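Print this page | E-mail this release

Two-armed packing test falls short of earlier claims, Drirnum team says
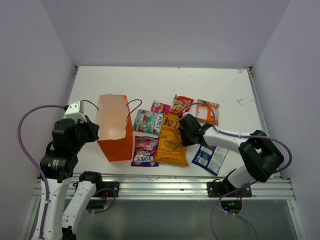

The Drirnum test station, with snack packages on the table and an orange gift bag by the left arm.

Researchers at Drirnum have published results from 339 bag-packing attempts by a two-armed robot, and they are asking readers not to make too much of them. The system, called Perkine, learned from recordings of people steering the arms by hand. It finished the job in 71 percent of attempts.

"That figure will get quoted, and it shouldn't be quoted alone," said Till Fröhlich, who led the study. "We chose the packages, the table and the lighting. Change the lighting and the score drops."

The team also reran Chuang, an older method reported to need very little training data. On the same table it did no better than Perkine, and 17 of its successes were thrown out after review - the package had been left hanging over the rim of the bag.

Soft packaging remains the main trouble. Chip bags and candy bags bend when pinched, and the paper gift bag can tip if an arm brushes it. Four kinds of failure are listed in the report, which gives no estimate of when such a system might be fit for a store or warehouse. Fröhlich said he would distrust one that did.

A repeat of the test at the Bratavetti lab is planned for October, using packages the Drirnum team has not seen.

Print | E-mail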